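About Tendier

We fold things! Shirts, fitted sheets, the big winter sweaters that never want to lie flat – if it comes out of a dryer, we've probably taught a class on it. Tendier started in a spare bedroom with one bed, one overflowing hamper and six very patient neighbors, and we still do most of our teaching on a bed, at the height where people fold at home.

These days we run evening classes at our place on Torvik Street and home visits all over town. Last year 438 households had us in, and we loved every closet (even the one with the skis). Classes are small, you bring your own laundry, and we start with whatever is on top of the pile.

A red garment on a green-and-white gingham cover is the kind of thing we get excited about. You get one long edge straight, smooth out the side next to it, and then you deal with the bunched part, a fold at a time. Checks are great to practice on too, with all those lines to go by.
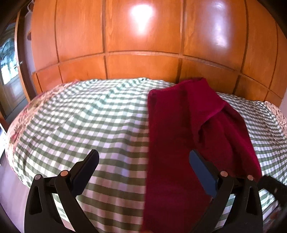
Mwende Lyimo wrote to us in March that she had always folded standing at the kitchen counter and hated it, and that moving to the bed cut her Sunday pile down to 36 minutes. She still rolls her socks, she added, and won't be talked out of it.

Fine by us! We have rollers and folders on the team, and the lunch table gets loud. Ademir Aguiar teaches the sheets class and answers the mail, usually before 9 a.m. Write to him if you'd like a spot – beginners very welcome, and so are teenagers.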